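Ticket 1148: GPS track drops out, bilge pump cycling
Boat: Kileo 70 touring kayak, electric foot-pump conversion
Opened: 27/02/2018
Status: Waiting on customer
Category: Electrical / Accessories

Problem as reported

Customer paddles a loop on Stimari Reservoir, put in at the Chettiar Road ramp. On the last two outings the Kurier deck unit stopped recording partway through and the electric bilge pump came on by itself for a few seconds at a time. No water in the rear compartment when the boat was opened at the ramp. The unit shows error 829 when the pump kicks in. Battery was charged the night before both trips.

Customer has already tried: new fuse, different memory card, factory reset of the deck unit. No change.

Reply 1, support

Error 829 is a low voltage warning. The deck unit and the pump share one feed on this model, so if the pump draws current the unit can drop below its cutoff and close the track file. The pump is the place to start.

Please do the following with the boat on land:

1. Switch the pump from AUTO to OFF and leave the deck unit running for an hour.
2. Check whether the track is complete.
3. Take the float switch out of its bracket and move it up and down by hand. It should click once each way.
4. Look at the connector behind the seat for green or white buildup on the pins.

Reply 2, customer

Did all four at home. With the pump OFF the track ran the full hour. Float switch clicks going up but sticks on the way down unless I tap it. Connector pins had some green on them, mostly on the ground side. Photo attached. 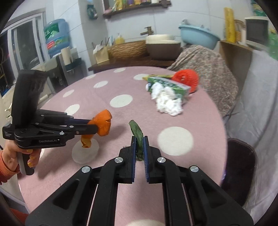
Attachment 1: leaf and orange piece in the grippers, polka dot tablecloth

I have not cleaned the pins yet. Should I order a new switch first? I would like to get out again before the water drops. The ramp is usable now but gets muddy when they lower the lake.

Reply 3, support

Yes, replace the switch. A sticking float explains the pump running with a dry hull. Clean the pins before fitting it: disconnect the battery, use contact cleaner and a small nylon brush, let it dry, then put a thin coat of dielectric grease on the seal. Do not sand the pins.

If the ground pin is pitted after cleaning, tell us and we will add a connector to the order. Boats built before September had the older seal, and we replace those at no charge.

After the new switch is in, set the pump back to AUTO and repeat the one hour test on land. Send the track file and the battery voltage at the start and end.

Ticket stays open until we have the test results.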